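Okay, hi everybody, mic check, good. Slides are mostly photos of the work so I'll keep talking while they go by. Stop me if I mumble.

Start with the wall piece, the long one, Pusora. People at the opening kept asking if it was a map. Sort of! I walked the dry lake at Lirnska over one winter, out and back along the old salt road, and every time my boot went through the crust I pulled up the broken piece and pressed it into wet clay. 2,311 tiles. They hang in the order I made them, left to right, so if you stand at the far left you're looking at December, when the crust was thick and hardly marks the clay at all. By the other end it's nearly mush.

(next slide, the close-up of the tiles)

The color is the thing I get the most mail about. No glaze. The pink is iron in the clay and the gray is salt that came along on the crust and went into the kiln with it. Salt eats kilns, by the way. I ruined the shelves in mine and had to beg time on a shared one, and I was charged extra, and fair enough.

(pause here, drink some water)

So why a salt lake. I grew up with landscape paintings that had big skies and one small rider for scale, and I loved them, I still do. But I'd go out to the places in those paintings and there was always stuff. Fence wire, a culvert, tire tracks from years back that the ground won't let go of. At Lirnska the salt works shut down and left the pans behind, all these square ponds, and from the ridge they look like somebody set out trays. I think they're gorgeous. I also know what they did to the birds. I haven't settled that for myself and I'm not going to pretend to settle it tonight.

(slide: the ponds from the ridge – let it sit a minute)

Second piece, Isel. This is the quiet one. It's 64 drawings in brine on black paper, and the brine dries and you get a line that sparkles a little when you move your head. They photograph terribly, sorry, you have to see them in person. Each drawing is one pond and I drew it standing at the corner of that pond. My rule was that I had to finish before my hands got too cold to hold the brush, so the January ones are very, very loose.

They're also falling apart. Salt pulls water out of the air and in a damp room the lines creep. The gallery wanted them sealed under glass and I said no, and we went back and forth and ended up with open frames and a dehumidifier humming in the corner. Some visitors thought the hum was a sound piece. I'm a bit tempted to say yes.

(skip the framing slide if it's past 7:30)

Money, because students always ask and then people go shy. The clay for Pusora cost me $2,850, and that's with a discount. Paper for Isel was cheap. Gas was the big one and I was dumb and didn't keep receipts. Keep your receipts.

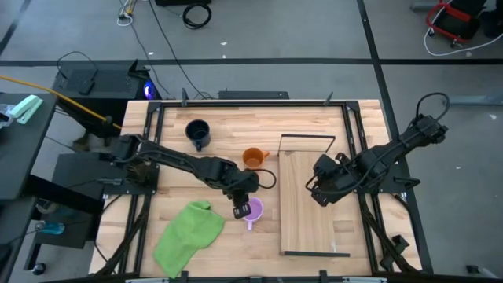 Last one is the new work, and it's only half there, so be nice. It's called Iglesias, after the name painted on the water tank at the turnoff. I've been casting the tire tracks. You pour plaster in the rut, you wait, you dig it out, and you've got this long heavy loaf with the tread on its belly. I have over 20 now and they weigh a ton and my back would like me to take up watercolor.

I flip them so the tread faces up. Then it reads as a ridge, like a little mountain range, and if you get down low with a lamp at one end it looks a whole lot like those paintings I was talking about. I didn't plan that. I had one on the floor and went to unplug the lamp and there it was.

What I don't know yet is whether they go on plinths or stay on the floor. On the floor people will trip. On a plinth they get kind of precious. I'd love to hear what you think in the Q and A, seriously.

(if there's time: the story about getting the truck stuck. If not, go straight to questions.)

Leave the tile slide up at the end. There are spare tiles in the box by the door – pick them up, pass them around, lick one if you have to, everyone does.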